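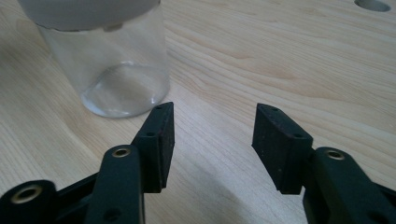 *Clear jar with a pale band near the top, on the wooden tabletop.*

## The word corner: pigs, horses and spiders in the sea

Hello again, word friends, and thank you for all the letters after the February issue. I had meant to write about kitchen words this time (I still have a page and a half on "colander" that I'm fond of), but so many of you asked for more animals that I've put the colander away until fall. We are staying at the shore, then, and mostly in cold water.

Let me start with **porpoise**, the one I get asked about more than any other, usually by people who want to know how to spell it. It came into English from Old French in the Middle Ages, and if you go back a little further you find two Latin words stuck together: *porcus*, a pig, and *piscis*, a fish. So a porpoise is a pig-fish! Once you've been told that, you may find it hard to look at one the same way. People have guessed that it was the blunt snout, or the round body, or the puffing noise it makes when it comes up for air, and I don't think we can say for sure. German speakers had much the same thought, by the way. One of their words for the animal is *Schweinswal*, or pig-whale, and an older English name was "mereswine," where *mere* meant the sea. Two of you wrote to ask whether "purpose" is a relative. It isn't, I'm sorry to say, although the two sound close enough that children have been making jokes about it for a very long time.

**Walrus** is a muddier story, and I enjoyed an entire rainy afternoon with it. We most likely borrowed it from Dutch. Behind the Dutch there seems to be something Scandinavian, and Old Norse had the word *hrosshvalr*, literally "horse-whale," which was the name of some kind of whale or sea beast. The usual account is that the two halves got swapped around somewhere on the way, so that horse-whale became whale-horse. Old English had its own version, *horshwæl*, with the horse in front. There was also a quite different word, "morse," which English writers used for the walrus before the Dutch word won out, and it is thought to have come from Sámi or Finnish by way of Russian or French, depending on which dictionary you have on your lap. (Mine is the big green Dunleavy, where "morse" is on page 516, near the bottom of the second column, with a coffee ring on it that I take full blame for.)

I should say that the Morse in Morse code has nothing to do with any of this. That one is a family name.

Then there is **lobster**. The Old English was *loppestre*, spelled a few different ways, and it is generally traced to the Latin *locusta*. That word did double duty in Latin: it could mean a lobster or a locust, the hopping insect that eats the crops. If you put the two side by side you can see why, with all those jointed legs and the feelers out in front. What happened between *locusta* and *loppestre* is less clear, and the explanation I like best is that Old English had a word *loppe*, a spider, and the spider got mixed up in it. Please don't quote me as saying that it's settled. One reader told me over the phone that she will never order the lobster roll again, and I do feel a bit guilty.

I would have liked to give you something good on **squid**, but here I come up empty, and so does everyone else. It appears in English around 1600 and that's all we have. Some people suggest it is a sailor's way of saying "squirt," on account of the ink, and it's a pleasant idea – I'd like it to be true – but there is no real proof. My old teacher used to write a small "q" in the margin beside words like that, for "query," and I've kept up the habit.

Since several of you brought up the plural of **octopus**, I'll wade in, though I know it starts arguments. The word is Greek at heart, *okto* for eight and *pous* for foot. "Octopuses" is the plain English plural and it's perfectly good. "Octopi" treats the word as though it were an ordinary Latin noun, which it wasn't, but plenty of people say it and most dictionaries list it. "Octopodes" is the Greek-style one, and you may use it if you like to be looked at. At our house we say "octopuses" and pass the potatoes.

### A few bits of news

The card file at the Harnow reading room has passed 2,000 words, and 400 of those came from readers of this newsletter, which makes me very happy. If you'd like to send one in, put a single word on each card, say where you heard or read it, and print clearly if your handwriting is anything like mine. Family words and local words are as welcome as the ones in books. We have hardly anything under X and Z, and we are thin on fishing words too.

The spring word supper will be at the Doltamen hall again. Doors open at 5, and the talk comes after the soup. Bring a dish if you can, and a word to go with it if you can't.

Last of all, I owe a correction to the reader who wrote about "Fludard." I said in the last issue that I'd never come across it, and then found it in my own notes from years back, as the name of a creek just up the road from the hall. I still have no idea where the name comes from. If your family has been in that part of the county for a while and somebody once told you a story about it, even a silly one, do drop me a line.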